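5.2 Cable contact during drive removal

The Avham cell completed 236 drive removals before the work was paused in August. Nine of these ended in a fault. Seven were snags, in which a cable near the drive bay caught on the caddy or on a finger link and the force limit tripped late. The other two were slips at the caddy. Wrist camera images were stored for every approach, but the controller did not use them after the grasp was confirmed.

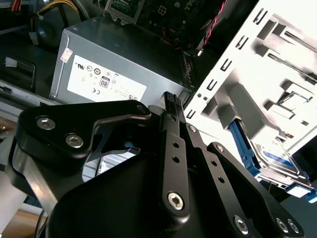
5.2.1 Snag faults

The lift path in the Bedska planner treats the case as rigid and leaves out the wiring. A power lead lying across the path is therefore invisible to it. In all seven snags the pull on the wrist rose slowly, and the stop threshold, tuned for hard contact with sheet metal, was reached only after the drive had left the bay. The arm then held position with the drive hanging above the motherboard – a poor place to stop, as any later release drops the drive onto the board.
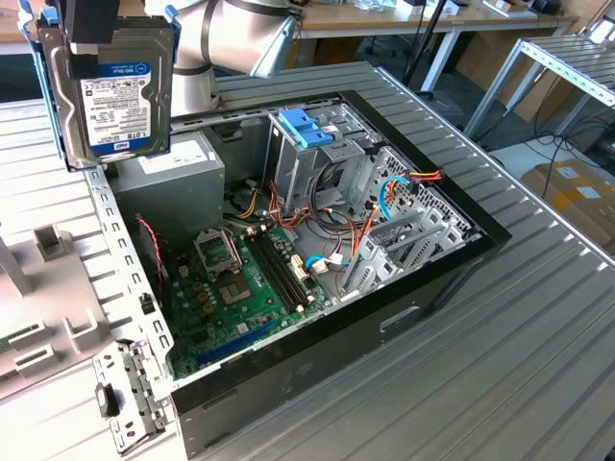 5.2.2 Slip faults

Both slips followed a grasp at the top of the plastic caddy. Finger opening stayed within tolerance at the moment of closing and drifted during the lift. The controller read the opening only once, so the drift appears in the log and raised no alarm. After each fault the arm was backed away under manual control and the cell was locked before anyone reached into the case.
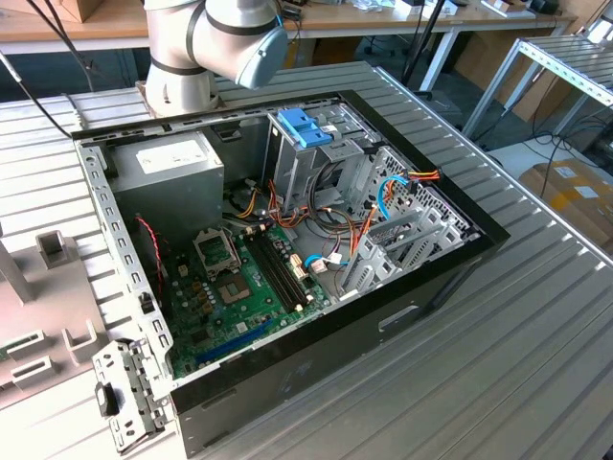
Would a lower force threshold have prevented the snags?
A lower threshold would have stopped the arm earlier, but replaying the 1569 logged force windows showed that it would also have stopped many normal lifts, where the caddy rubs against the cage.

We instead adopted a limit on the rate of change of force, active only after the drive clears the cage, and a continuous check on finger opening. On a fault the arm now carries the drive sideways past the case wall before holding. The Teixeira safety controller still has priority over this move. 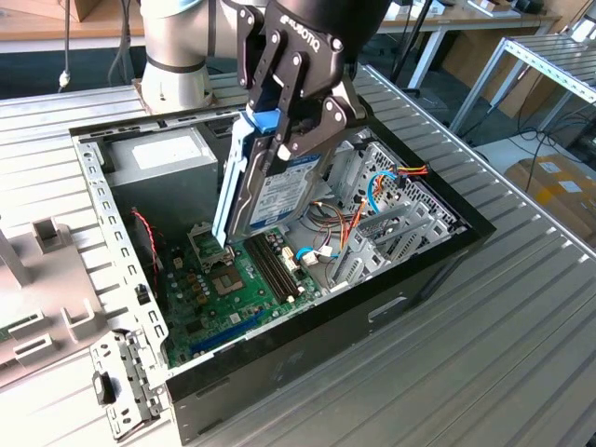

Figure 2. Hard drive and caddy held by the gripper above the open case.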